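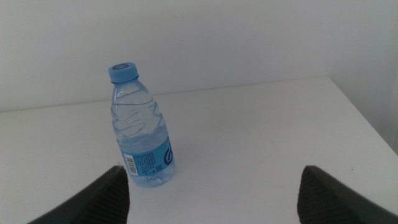
Packaging Basics, Unit 4: The Small Water Bottle
Handout to go with the Thursday lecture
Hanna Michalski

Bring a bottle of water to class, the smallest one you can find. The miniature kind handed out at conferences and fun runs is perfect. Leave it sealed until we get to the cap, and please don't peel the label on the bus (it happens every year, and then we have nothing to read).

I love teaching this unit. Last week we did cartons, and cartons are good fun, but a water bottle gives you a closure, a pressure problem, a printing problem and a recycling problem in something that fits in a coat pocket. We will work from the top down.

1. The cap

Most screw caps on still water are made from polyethylene or polypropylene. They are molded separately from the bottle, often in a different factory and sometimes in a different country. Run your thumbnail around the side and feel the fine vertical ridges. The trade calls this knurling, and it gives wet or cold fingers something to hold. Some caps have ridges all the same size, others have a few thicker ones spaced evenly among the thin ones. Compare yours with your neighbor's!

Now look at the flat top. You will often find a faint circle, or a number, or both. A raised circle may come from the mold. A number is often the cavity number: a cap mold makes many caps at once, and if one cavity starts turning out bad ones, the number tells the plant which one to pull. Not every mark is a molding mark, though, and some tops are printed, so tilt the cap under a lamp before you decide.

Vocabulary for this section: closure, knurling, cavity number, tamper band, thread start.

The tamper band is the thin ring below the cap that stays behind on the neck when you open the bottle. On tethered caps the lid stays attached to it. The little bridges between cap and band are meant to break at a fairly low force, and getting that force right is harder than it sounds. If they are too strong, people can't open the bottle. If they are too weak, they snap on the filling line.

2. The neck and the collar

The neck is the one part of the bottle that does not get blown into shape. PET bottles start life as a preform, which looks like a test tube with a screw thread already on it. The tube part is heated and stretched with a rod and high-pressure air until it fills the mold. The neck is kept cool the whole time and comes out just as it went in.

Below the thread is a small projecting collar, the support ring. Machines carry the bottle by this ring through blowing, rinsing, filling and capping. I still think it is the cleverest part of the whole package. Empty bottles weigh next to nothing and would blow all over the place on a belt, so they hang by their necks and slide along a rail.

3. The shoulder and walls

Here we get to the good stuff. Put two fingers on the shoulder and press gently. On a lightweight bottle the wall gives right away, and you may see creases running off at an angle. Some of those are there by design. Facets, ribs and panels stiffen a thin wall the same way a fold stiffens a sheet of paper. Others are ordinary handling wrinkles. Telling them apart is your first exercise: a designed facet repeats as you turn the bottle, and a wrinkle doesn't.

A full, closed bottle feels much firmer than an empty one because the liquid has nowhere to go. Many still water lines add a tiny drop of liquid nitrogen just before capping. It turns to gas, pushes outward and lets the maker use a thinner wall. Open the cap slowly near your ear and listen for a small hiss.

In the lecture I will use our made-up class brand, Barasa, for the calculations. The Barasa case is a small bottle packed 16 to a tray, and a class sample of 274 empties for the weighing session is in the cupboard. Weigh in batches – single bottles jump around too much on our scale.

4. The label

A wraparound label is a strip glued at the two ends, often made of thin polypropylene film, sometimes paper. Tear a corner to find out which you have. Paper goes fuzzy at the tear, film stretches or splits clean.

Things to look for as you turn the bottle:

Logo. A big logo curves around the bottle and you only ever see part of it at once. Designers know this, and a good one still reads when a third of it is hidden. Make a quick sketch of what is visible from three angles.

Barcode. Check which way it runs. With the bottle upright, the bars may stand up like a picket fence or lie flat like the rungs of a ladder. On a narrow cylinder the ladder direction usually scans better, as each bar simply wraps around the curve and the gaps between bars stay true. On a small bottle this matters a lot.

Small print. Source, mineral content, storage advice, bottler's address, deposit information. The rules on type size depend on the country and the product. Use the hand lens.

QR code. Tiny codes are common now. Try yours with a phone and write down how many attempts it took.

Color. Light blue is everywhere in water, on caps and labels both, and it also tints the contents. Hold a bottle over white paper, then slide the label off and look again. Clear water picks up color from everything near it and I never get tired of showing people this one.

5. The base

Still water bottles can have a fairly simple base. Fizzy drinks need the five-footed one, called petaloid, to hold back the pressure. Near the center you will find a small nub, the gate mark, where the plastic entered the preform mold. Stand your bottle on a level table and see whether it leans. A softly rounded or bulging base on a thin bottle can make it rock, and shelf staff do not thank you for it.

Work for next time

Draw your bottle at actual size, in side view, and name every part from sections 1 to 5.

Weigh the cap, the label and the empty bottle separately. Give each as a share of the total.

Compare your bottle with one at least twice its volume. Which uses more plastic per sip? Write over 100 words on why, and bring your numbers.

Optional: empty the bottle, screw the cap on tight and leave it in the refrigerator overnight. Sketch what happened to the walls.

Drawings go in the tray by the door. Keep your caps, we need them for Unit 5, when we melt a few and see what floats.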